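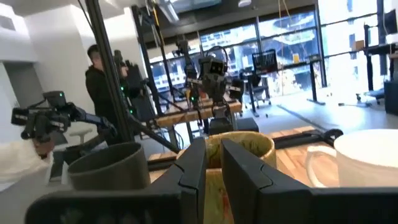 Working Rules for a Shared Two-Arm Tabletop Robot Station

Final Report, Group Project in Applied Robotics
Gilham School of Engineering, Gomberg Laboratory
Submitted by: Dymphna Conneely, Hideaki Iwasaki, Hedvika Charvát
Project advisor: Yasuo Furukawa
Laboratory safety contact: Toshiko Chiba

Summary

The Gomberg Laboratory operates several robot arms in one open room. Students from three courses share the room, and until this project each course used its own set of instructions. The purpose of the project was to replace these with a single written set of working rules for the two-arm table station, to try the rules during normal use over 12 weeks, and to report which of them were followed, which were not, and what was changed. The final set has 11 rules. It was adopted by the laboratory in August and applies to all student users of the station.

1. Background

The station consists of two robot arms attached to a frame on a wooden table. The arms are controlled by a student operator and are used to record demonstrations of household handling tasks, such as moving a mug onto a tray or folding a towel. A second student normally works as table assistant and resets the objects between recordings.

The assistant's task places a person's hands and upper body inside the reach of the arms many times in an hour. The arms are small and their speed is limited in software, and for that reason earlier groups had treated the station as harmless. Two minor events in the previous term led the advisor to ask for a review. In the first, an assistant's sleeve was caught between the fingers of a gripper. In the second, an arm moved to its home position while the assistant was picking up a piece of a broken cup. There was no injury in either case.

2. Scope

The rules cover the table station only. The humanoid platform and the gantry are subject to separate instructions issued by the laboratory, and the group was asked not to duplicate them. Maintenance work with covers removed is also outside the scope and may be carried out by staff only.

The rules do not take the place of the risk assessment kept by the laboratory. They describe how students are expected to behave once the station has been assessed and released for use.

3. Method

The group began with a reading of the manufacturer's manuals, the laboratory's general safety sheet, and the older course instructions. Statements that contradicted one another were listed. The most serious conflict concerned the word "stopped." One set of instructions used it for an arm that was holding position under power; another used it for an arm with motor power removed.

A first draft was then discussed with Ms. Chiba and tested at the station. The recording plan called for 800 demonstrations during the trial period. Of these, 662 were completed. The shortfall was caused by a faulty wrist camera cable on the left arm, which took the station out of service until a replacement was received, and by a late start on most Tuesday sessions, when the room was also used for teaching until 2 p.m.

During the trial, one group member at a time acted as observer and marked departures from the draft on a sheet. Observers did not correct the students unless there was a risk of injury. Students knew that they were being observed, and the results should be read with this in mind.

4. The Rules

The final text is given in full below.

Rule 1. Two people are required for any session in which the arms are powered. One is the operator and the other is the table assistant. The roles are stated aloud before power is turned on.

Rule 2. The operator may not begin or resume motion until the assistant has said "clear." A nod or a raised thumb is not accepted.

Rule 3. "Hold" means that the arms are stationary under power. "Off" means that motor power has been removed. The word "stopped" is not used.

Rule 4. In hold, the assistant may place or remove objects on the open part of the table. Hands are kept away from the gripper fingers and from the joints.

Rule 5. To free an object from a gripper, to touch a cable on an arm, or to collect broken pieces, the station must be off.

Rule 6. The emergency stop is tested at the start of every session, and the test is entered in the session log with the operator's initials.

Rule 7. Long hair is tied back. Lanyards, scarves, and loose cords are removed. Sleeves that reach past the wrist are rolled up or held with a band.

Rule 8. Cups and mugs used in recordings contain no liquid unless the task sheet calls for it. Chipped or cracked ceramics are withdrawn the same day.

Rule 9. Personal drinking cups are not placed on the table or on the equipment cart.

Rule 10. Cables on the floor are routed away from the side on which the assistant stands. The route is checked again whenever equipment has been moved.

Rule 11. Any contact between an arm and a person is reported to the laboratory safety contact before the end of the session, whether or not it caused pain. 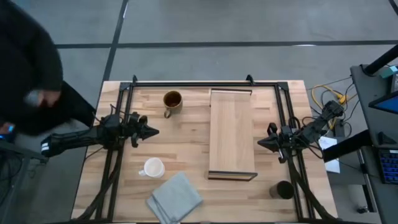 5. Results of the Trial

Rules 1 and 6 were followed in every observed session. Both had existed in some form in the earlier instructions, and students were used to them.

Rule 2 was followed well at the start of a session and less well toward the end. When the same task is repeated many times, the operator learns the assistant's rhythm and begins to move on the basis of expectation. The observers marked this as the most frequent departure. In the draft, the rule had allowed any agreed signal. It was changed to require a spoken word after an operator mistook the assistant's reach for a towel for a signal to continue.

Rule 4 required the most discussion. The first draft had asked for the station to be off whenever a hand crossed the line of the frame. In practice this added a restart to every reset. By the second week students were leaving the arms in hold and reaching in without announcing it. The group considered a rule that is broken every few minutes to be worse than a weaker rule that is kept. With the advisor's agreement, and after the laboratory had confirmed the speed and force limits of the arms in hold, the rule was divided into the present Rules 4 and 5.

Rule 7 was followed except for sleeves. Elastic bands are now kept in a tray beside the operator's keyboard.

Rules 8 and 9 were written together. The station uses ordinary kitchen mugs, and during the trial a student's own coffee was included in a recording by mistake. The recording was discarded. The laboratory has since bought a set of personal cups in one color, which are kept by the sink.

Rule 10 gave mixed results. Cables were moved as required at the start of a session, but were often left in a loose heap on the side away from the assistant. That satisfies the wording of the rule and is still a poor arrangement for anyone walking past. The group recommends a fixed floor channel and has asked Pirkari, the supplier of the workbenches, for a price.

Three contacts were reported under Rule 11. All involved a slow touch to the forearm or hand, and none required first aid. The earlier instructions contained no duty to report, so no comparison with previous terms can be made.

6. Limits of the Work

The trial covered one station and one type of task. The observers were members of the group that had written the rules, and they may have judged unclear cases in favor of the text. The event sheet did not record how long each session had been running when a departure occurred, and the statement above about the end of sessions therefore rests on the observers' notes and was not measured.

The rules also assume that both students can hear each other. With the gantry in use nearby this was not always so. A light signal operated by the assistant was proposed by Mr. Iwasaki and a simple version was built, but it was not finished in time to be tested.

7. Recommendations

The group recommends that the laboratory print the rules on one page and post them at the station, with Rules 2, 3, and 5 in larger type. New users should complete one session as assistant under the supervision of an experienced student before acting as operator. The event sheet should remain in use for another term, with a column added for the time of day.

Ms. Charvát will hand over the log sheets and the draft history to the next group. The Muñoz course, which joins the station next term, uses a different gripper with a wider opening, and Rule 4 should be reviewed before its first session.

Acknowledgments

The group thanks Mr. Furukawa for his guidance, Ms. Chiba for reading four drafts, and the students who agreed to be observed.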